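Keeping a produce cell in adjustment: a talk with the technician at Tinidard

15 April 2020

The Meka cell at Tinidard handles vegetables one piece at a time. The technician who maintains it has a short list of things that drift, and the gripper is at the top. "People ask about the arm first," the technician said. "The arm rarely needs me. The fingers and the linkage do."

The gripper is a parallel-jaw type. Its linkage screws are checked every 30 hours of running time. The technician puts a paint mark across each screw head after tightening, so a turned screw shows up at a glance. Play in the linkage is measured at the fingertips with the jaws half closed, and both sides are compared.

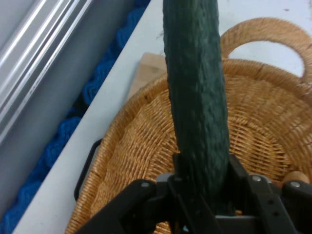
Closing force is set in the controller as a plain number with no unit. For firm, long produce the cell uses 2850. "We got there by starting low and raising it until the piece stopped rotating in the jaws," the technician said. "A cucumber held near one end puts a lot of torque on the fingers. If you tune on something short, the value will be too low for the long ones."

Finger surfaces are wiped with a damp cloth between batches. Residue from cut or bruised produce changes the friction, and the force value then looks wrong when the setting is fine. The technician cleans first, tests again, and only then opens the parameter page. Solvents are not used on the fingers.

Wrist camera calibration is repeated after any work on the gripper, including a finger swap. The routine takes 6 minutes with the Predix software. The fixed camera is left alone unless its mount has been touched. "I check the clamp by hand. If it moves at all, I redo that one too."

Cables are the other regular job. The loops near the wrist need enough slack for full rotation, and the technician runs the last joint slowly to both limits while watching them. In August a tie had been pulled too tight and a connector worked loose. It took two days to find, as the fault only showed in one pose. 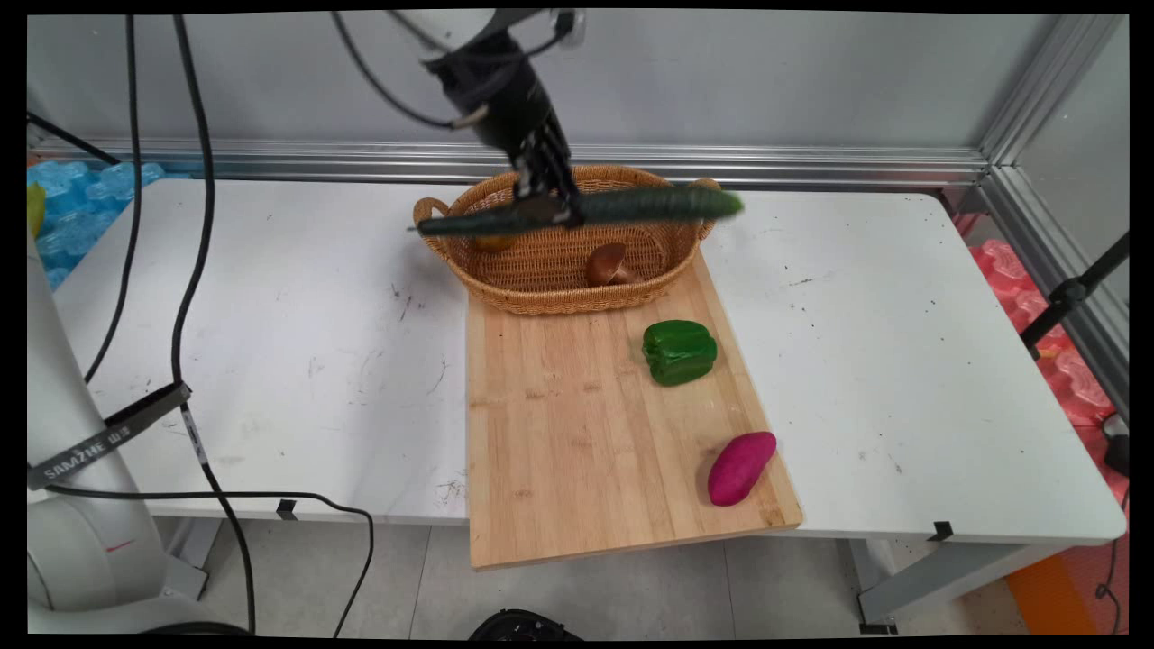 How do you tell a worn finger from a bad force setting?

"Swap the fingers left to right and run the same piece again. If the slip changes sides, it is the finger. If it stays the same, look at the force value and then at the linkage."

Spare fingers come from Esteban in sets of 2 and are replaced as a pair. The old set is kept in the drawer under the controller until the new one has run a full shift.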